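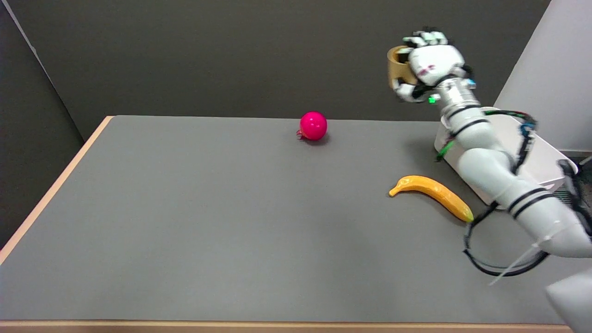
Most of the attempts that go wrong are worth keeping, according to Josefina Espinoza, and her team at Sudik has stopped throwing them out. That change is one of several behind a new collection of tabletop handling examples the company is opening to outside groups this July.

Sudik Opens Tabletop Handling Collection to Outside Groups

Posted in July by Sudik Press Office
12 shares | 3 comments

Sudik said today that it will make its Prindance collection available to university labs and small manufacturers. Prindance holds 4,000 recorded attempts at simple handling tasks, all carried out by a robot arm fitted with a multi-fingered hand. The tasks include picking up a cup, moving toy fruit from one part of a table to another, and setting an object down upright.

Each attempt is stored with camera video, joint positions for the arm and fingers, and a short written instruction such as "pick up the cup" or "move the banana to the left." A learning system can use the three together to connect what it sees and what it is told with how the hand should move.

The examples were gathered by operators who guided the arm through each task. Operators worked in short sessions and changed the layout of the table between attempts. Objects were turned, moved closer to the arm or farther away, and swapped for others of a different shape. A cup lying on its side calls for a different grip than one standing up, and the collection includes both.

Of the 4,000 attempts, 854 are marked as failed. These include dropped objects, weak grips and cases where the hand closed before it reached the object. Earlier Sudik collections left such attempts out. In Prindance they are labeled with the point at which the attempt went wrong, so users can include them in training or filter them out.

"We were spending time on recordings and then deleting the ones that didn't look good," said Espinoza. "A dropped cup still has a lot of good motion in it up to the drop. We mark the spot and keep the file."

The collection uses 127 objects. Most are ordinary household items or toy versions of food, chosen for their range of shapes and for being easy to replace. Backgrounds were kept plain for this release. Sudik plans a second set recorded on cluttered tables and shelves – work on that set has started, but there is no release date yet.

Labels were checked using Min, the company's in-house review tool. Min plays back each attempt next to its written instruction and lets a reviewer correct the wording, trim idle time at either end, or send the attempt back to be recorded again. Two reviewers looked at every attempt. Where they disagreed, a third made the decision.

Urkgate, a maker of sorting equipment, had early access to 400 of the attempts and used them to test its own training software. Its comments led Sudik to change how finger positions are stored and to add a plain text index.

Groups that want access can apply through the Sudik website. There is no fee for teaching or academic research. Manufacturers will be asked to sign a one-year license, with pricing based on company size. Applicants should say which arm and hand they plan to use, as the finger data may need to be converted for other hardware.

Documentation and a small sample set can be downloaded without an application. Questions about the data format should go to the Prindance support desk, and media requests to the Sudik press office.

Search news and releases
Enter keyword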